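Jobs and calls > Paid studies > Short term

Search this site Search Go

Call for participants: two-handed household tasks with hand-held grippers (Wamham)

Posted 2022-04-10

Grosomeo is looking for people who would like to spend some days with us in Wamham, doing small household tasks by means of two hand-held grippers. The recordings will be used as examples for a learning system, so that a robot with two arms can later try the same tasks. The work is paid and you do not need any technical education.
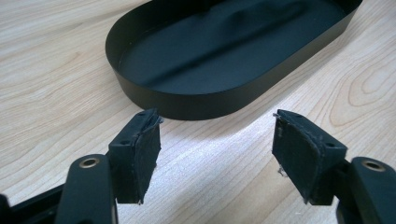
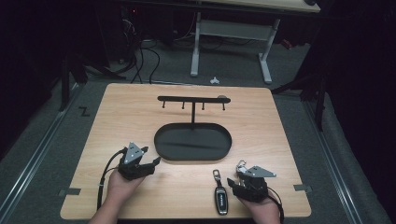
The work belongs to a project which we call Matlala. Its subject is the small things which people do at home every day with both hands and almost without thinking: to hang up keys, to close a box, to fold a cloth, to put a lid on a jar. For a person these tasks are nothing. For a robot they are still difficult, and the system can learn them only if it receives many good examples, done by many different persons. We have noticed that our own staff all do the tasks in nearly the same manner, and for this reason we would like to invite people from outside.

What you will do

You will stand or sit at a table and hold one gripper in each hand. When you squeeze the handle, the fingers close, and when you relax, they open. The person who guides the session will tell you the task and will put the objects in their starting places. You do the task one time from beginning to end, then the objects are moved a little and you do it again. One such run is called an episode.

Take the key task as an example. The key has to be picked up by its ring and put on one of the hooks of the key holder, and the holder must not fall. Some people steady the base with the left gripper while the right one brings the key. Others first turn the key with both grippers and hang it after. Both ways are welcome. We ask only that you do not hurry and that you do not use your fingers to help. If the key falls on the table, you may pick it up again with the gripper and continue, and the episode is kept. If it falls on the floor, please stop and say so, and we will begin a new one.

The collection for this part of Matlala should have 700 episodes when it is complete. You are not expected to reach any number by yourself. We pay for the time and not for the episodes, and a slow, clean movement is of more use to us than a quick one.

Time and place

The sessions take place in July at our rooms in Wamham, on the ground floor of the Bevar building. Each participant comes for 6 sessions, and one session lasts four hours with two breaks. There is a morning group and an afternoon group. Please tell us which one you prefer, but we cannot promise it in every case. It is also possible to do the first session only and then decide if you want to continue. The first session is paid also if you decide to stop.

In the first session you will mostly practise. The grippers feel strange in the beginning - many people hold them too tightly and are tired after a short time. We show you how to rest the arms between the episodes and how to hold the tool so that its camera can see the fingers and the object together.

Whom we are looking for

- You are 18 years or older and are allowed to work in the country.
- You can use both hands without pain for a longer time. Left-handed people are very welcome, we have too few of them.
- You can follow simple spoken instructions in English. It does not need to be perfect.
- You can come to all of your agreed sessions, or tell us one day before if you cannot.
- You have patience for the same task again and again. Please think about this point seriously. Some people find it calming and other people find it very boring, and it is better to know this before you apply.

Experience with robots is not necessary. If you have done sewing, repair of bicycles, kitchen work, packing or something similar, please write it in your application, as it is interesting for us. People who wear glasses can take part without any problem. If you have an injury of the wrist or shoulder, please ask your doctor first.

What is recorded

We record the pictures from the cameras on the grippers and from a further camera which looks at the table from above, and also the movement of the grippers and how wide they are open. Your hands and your sleeves will be seen. We do not record sound. We ask you to take off rings, watches and bracelets before the session, and you will get a small locker for them. Please come in a top with plain sleeves, without names or large letters on it.

Before the first session you will receive a consent form to read at home. It explains for which purposes the recordings may be used and how long they are stored. Your name is kept separately from the recordings. If you change your mind, you can ask us to delete your episodes until 7 days after your last session. After this time they are mixed with the episodes of the other participants and we cannot take them out any more.

Payment

You are paid by the hour, breaks included. The hourly rate is written in the consent form and is the same for all participants, with or without experience. The money is transferred to your bank account at the end of the month. Travel with bus or train inside the region is paid back if you keep the tickets. Coffee, tea and water are free, and there is a kitchen with a fridge where you can keep your own food.

How to apply

Please use the application form of this site and choose "Matlala - participants" in the list. We would like to know:

- your name and how we can reach you
- morning or afternoon group, or both
- on which days in July you are not able to come
- if you are right-handed or left-handed
- in two or three sentences, what you do or have done with your hands, at work or at home

A CV is not necessary, and please do not send a photo. We read the applications in the order in which they arrive and we answer every one, also if the answer is no. When all places are filled we keep a waiting list, and persons on this list are asked first if somebody cannot come.

The entrance of the Bevar building is at the side of the car park. There is a lift, and the tables can be set at different heights. If you need something else in order to take part, please write it in the form and we will try to arrange it before your first day.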